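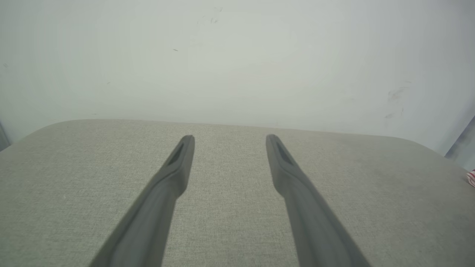
01/02/2025

Finished the seat cleaning I have been putting off since the move. Conditions in the living room: window open a hand's width, radiator off, overhead light on and the desk lamp on the floor for side light. Side light shows lint that overhead light hides. Started after lunch and was done before dark, including one trip out for cloths.

The fabric is a light gray weave with lighter and darker threads mixed, so it looks clean from the doorway in almost any condition. I have stopped trusting that. Ran the upholstery nozzle over the top in parallel passes, left to right, then again front to back. The second direction still brought up dust. Emptied the canister, repeated on the sides, and used the crevice tool along the bottom edge where the fabric meets the base. Found a paper clip and a quantity of grit that I assume came in with the movers.

Spot test next. Mixed 10 ml of the Anholm concentrate into 800 ml of lukewarm water, which is weaker than the label calls for. The label strength left a ring on the old armchair in July and I am not repeating that. Tested on the underside flap, blotted, waited for it to dry. No ring, no color on the white cloth. Went ahead with the top.

Method, for next time:

Damp cloth, wrung out until it stops dripping. Blot, do not rub. Work one section at a time and overlap the sections slightly. Change cloths when the face turns gray. Rinse cloth with plain water straight after, same order. Dry towel last, pressed flat with both hands.

I used 7 cloths. Had three in the house and had to walk to Udia for a pack. They have moved cleaning supplies to the back wall next to the light bulbs, and the microfiber is now sold only in packs. Also bought felt pads for the feet while I was there. The pads are slightly too large and will need trimming.

While the top dried I measured for the tray. The Omen tray I was considering is 38 cm on the long side, and I want enough margin that a mug can be put down without reaching past the rounded corners, where nothing sits level. Laid out a sheet of newspaper folded to the tray size and tried it in the middle and then off to one side. Middle is better. The padding gives a little under load, so a tray with a flat base should be stable but one with small feet would tip. The Omen has a flat base according to the listing. Will order it unless I find something secondhand first.

Considered a fitted cover again and decided against it. Gebremichael quoted for one last year, lead time up to 10 weeks, and the fabric samples were all heavier than the existing weave. A heavy cover over soft corners bunches. A folded throw does the same job and goes in the washing machine.

Drying took longer than planned. Surface felt dry to the hand by late afternoon but a paper towel pressed down hard with a book on top came up faintly damp near the center. Turned the radiator on low and left the window as it was - probably cancels out, but the air moves. Checked again after dinner with a fresh paper towel. Dry.

Brushed the weave with the soft clothes brush once everything was dry, one direction only. The cloth had pushed some of the threads flat in the middle section and the brush lifted most of them. One patch near the front still catches the lamp differently. I will look at it in daylight before doing anything else to it.

Still open: trim the felt pads, wash the cloths separately without softener, put the crevice tool back in the hall closet, write the dilution on the Anholm bottle in marker. The vacuum filter also needs rinsing and has to dry overnight before it goes back in. Did the filter just now. It is on the edge of the bathtub.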